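Bin picking, week 11: grasp order

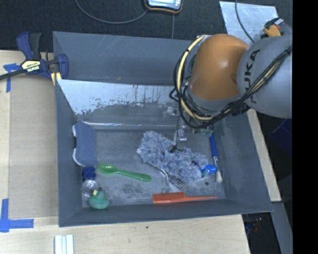

Most of this week went into the order in which we pick things, and very little into the picking itself. Our entry for the Plamine student round uses a KUKA arm over an open bin, and the score depends on how many objects come out before the clock stops. Karthik Karunaratne wrote the first version of the planner in February. It ranks every candidate grasp by predicted quality and takes the best one.

The weakness is soft objects. The duster gets a high score almost anywhere along its length, so the planner goes for it early. Sometimes that is correct. If there is a fork under it, lifting the duster first clears the view. If the strands are lying against something small, the small thing can get dragged along and dropped in a worse place.

Tiina Ruotsalainen suggested a penalty for grasps whose fingers close within a set distance of a second object. I added it as one extra term in the ranking. With the weight at 3 the arm avoided the duster until last, even when it was covering other items. At 5 it also gave up on the comb. We are leaving it at 1.5 for now.

The comb and the paintbrush handle are still the hard cases - thin, low, and with a depth reading that barely rises above the floor. The clear cup is a separate problem, and Sointu Salminen has it on her list.

Logs are now written to Kurek, our shared drive, one folder per run. Please put the penalty weight in the folder name. I spent most of an evening comparing four runs that turned out to have the same settings.

Next up is the regrasp timeout, currently hard-coded in two places.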